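Vesby Notfallmappe – alle wichtigen Gesundheitsdaten an einem Ort

Startseite / Alltag und Gesundheit / Dokumente / Notfallmappe

Wer mit einer seltenen oder chronischen Erkrankung lebt, kennt den Papierstapel: Arztbriefe, Medikationsplan, Allergiepass, die Telefonnummer der Spezialambulanz auf einem Zettel, der immer gerade woanders liegt. Die Vesby Notfallmappe bringt das alles in ein Format, das in jede Handtasche passt und das auch jemand versteht, der Sie zum ersten Mal sieht. Wir mögen sie sehr, und zwar jeden Tag ein bisschen mehr!

Entworfen hat sie Elfriede Hubmann, die viele Jahre in einer Notaufnahme gearbeitet hat und genau weiß, welche Angaben in den ersten Minuten gesucht werden. Die stehen deshalb ganz vorne: Name, Diagnose, Dauermedikamente, Unverträglichkeiten, Kontaktperson. Alles Weitere kommt dahinter und darf ruhig ausführlicher sein.

Was drin ist

Klappmappe im Format A5, Umschlag aus festem, abwischbarem Material
5 Registerblätter: Auf einen Blick, Medikamente, Befunde, Kontakte, Reise
2 herausnehmbare Karten für Geldbörse und Handschuhfach
Vordrucke zum Ausfüllen, mit Kugelschreiber gut beschreibbar
Stiftschlaufe und Gummiband

Artikelnummer: 1775
Gewicht: etwa 125 Gramm ohne Einlagen
Farben: Dunkelblau, Moosgrün, Ziegelrot
Sprache der Vordrucke: Deutsch und Englisch

Die Zweisprachigkeit ist übrigens mein persönlicher Liebling. Jede Zeile steht auf beiden Seiten an derselben Stelle, sodass man im Urlaub einfach auf das richtige Feld zeigen kann, auch wenn einem gerade kein einziges englisches Wort einfällt.

Medikationsplan

Das zweite Register hat breite Spalten für Wirkstoff, Dosis und Uhrzeit. Endlich passt auch ein langer Name in eine Zeile! Wenn sich etwas ändert, füllen Sie ein neues Blatt aus und schreiben das Datum oben rechts hinein. Die alten Blätter wandern nach hinten oder in den Ordner daheim. Lassen Sie den Plan bitte beim nächsten Termin in der Praxis oder Apotheke gegenlesen. Die Mappe ersetzt keinen ärztlich ausgestellten Notfallausweis, der gehört einfach mit hinein – dafür gibt es die Klarsichttasche im Umschlag.

Wohin mit der Mappe?

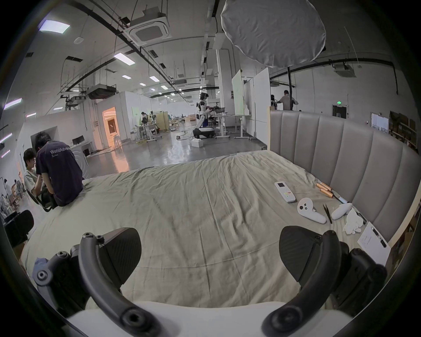

Eine Notfallmappe hilft nur, wenn auch die anderen im Haushalt wissen, wo sie liegt. Suchen Sie sich einen festen Platz und bleiben Sie dabei. Viele legen sie in die Diele, bei nächtlichen Beschwerden ist das Schlafzimmer oft praktischer. Auf dem Bett selbst würde ich sie nicht lassen: Zwischen den Falten eines zerknitterten Lakens geht schon Kleinkram unter, und hinter ein hohes Polsterkopfteil rutscht so eine schmale Mappe schneller, als einem lieb ist. Besser sind die oberste Schublade vom Nachttisch oder ein Haken an der Innenseite der Tür. Eine Lochung für den Haken ist im Rücken schon vorgesehen.

Passendes Zubehör

Nachfüllblätter, alle Register (auch einzeln erhältlich)
Kühltasche Dornwood für Fertigspritzen, passt mit der Mappe zusammen in einen Tagesrucksack
Anhänger Zoston für den Schlüsselbund, mit Hinweis auf die Mappe

Fragen zur Mappe

Killian Chauvin kennt jede Seite auswendig und hilft auch gern beim Ausfüllen der Felder, bei denen man zuerst stutzt. Telefonisch ist er donnerstags ab 14 Uhr da, sonst bitte über das Kontaktformular. Bei medizinischen Fragen wenden Sie sich an Ihre Praxis.

Für Selbsthilfegruppen packen wir größere Mengen zusammen, auf Wunsch mit einem freien Feld für die Adresse der Gruppe auf der Rückseite. Schreiben Sie uns die gewünschte Farbe gleich dazu. Ziegelrot ist ab September wieder lieferbar.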